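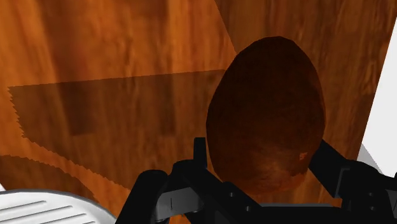 wrist cam view in the sim, egg between the fingers, shadows on

Gripper closes early on the egg - sim cell setup, need a second pair of eyes

nusrat_m
Trying to get the egg cell sorted before the break and going in circles. Screenshot up top is the wrist cam at the pre-grasp pose. Two finger gripper, wood table, brown egg model, default light.
What happens - arm gets to pose fine, close command goes out, fingers stop short maybe one run in three. No error. Controller just reports contact and holds. Then the lift goes up with nothing in it.
Already tried
- reloading the gripper model
- friction up, friction down
- step rate to 550, was lower, no change that I can see
- different egg start position
Scene file is the one Sajib left on the Rikance share. What am I missing

debashish.mun
Collision mesh. Always the collision mesh. Turn on the collision view and look at the egg, bet you its a fat convex hull with a gap all the way round. Fingers hit the hull, controller says contact, done.

tudville_tech
Also your shadow edges are horrible lol. Look at the left side, that stair step. Bump the shadow map resolution or the detector will learn it as a feature.

nusrat_m
Collision view on. Hull looks tight on the sides, a bit fat at the bottom. Would that do it? Fingers are pretty low on the egg at that pose.
Shadows later, one thing at a time pls

debashish.mun
Yes that would do it. Low grasp + fat bottom = early contact. Either re-do the hull or come up a bit.

hilkka_l
Not convinced. If it was the hull it would fail every run, same pose same mesh. One in three sounds like timing. What is your settle time between arrive and close? We had this on the Wijesinghe cell, arm was still ringing when the close went out, finger tapped the object, contact flag latched and that was that.

debashish.mun
Ringing in sim? With default gains?

hilkka_l
Default gains are exactly where I'd expect it. Plot the wrist joint velocity for the last bit before close.

nusrat_m
ok plotted. There is some wobble. Settle was 35 ms. Didnt set that, must be from the old file.

sajib_b
That was me, sorry. Had it short for the block picking tests and never put it back. Blocks dont care. Put it at 89 and see. Also check the contact threshold in the gripper config, I had that really low too - it should be in the same section, two lines down from the finger stroke.

nusrat_m
Settle 89, threshold back to default. Ran it almost 2 hours over lunch. Way better, still a few early stops tho

debashish.mun
Those are your hull :)

hilkka_l
Or the threshold is still low for an egg that heavy. What mass did you give it?

nusrat_m
whatever the model came with. let me look
...ok mass is fine. Re-did the hull with more pieces around the bottom half. Running again now.

gruten_fan
Drive by question, why is the wrist cam so low, half the bottom of the view is gripper. I'd tilt it so you get more table. On our Gruten setup we mask the fingers out completely.

sajib_b
Please dont tilt it. The extrinsics are baked into the grasp script, you move the cam and every pose is off. And I want the fingers in view, if theres an early stop you can see it in the recording straight away.

gruten_fan
Baked in?? put it in a config file man

sajib_b
Its on the list

mitali_s
Agree with Sajib on keeping the fingers visible, disagree on leaving the extrinsics in the script. Next person who clones this cell will move the camera and lose a week. Nusrat can you at least write the numbers in the readme while you have it open.
And for anyone copying this setup, check in this order
1. settle time
2. contact threshold
3. collision hull at grasp height
4. only then friction
Everybody starts with friction and you end up tuning around some other fault.

nusrat_m
guilty

tudville_tech
5. shadow map

nusrat_m
Edit 12/23/21 - new hull + longer settle + default threshold, no early stops in the last batch. Not sure which one did the most, changed the hull last so cant really split it. Readme has the cam numbers and the old settle value so people know what it was. Shadow resolution doubled, egg edge looks the same to me but ok.

hilkka_l
If you get time run the old hull with the new settle. Would like to know.

debashish.mun
Same. I have a coffee riding on this

nusrat_m
Will queue it tonight and post the log when its done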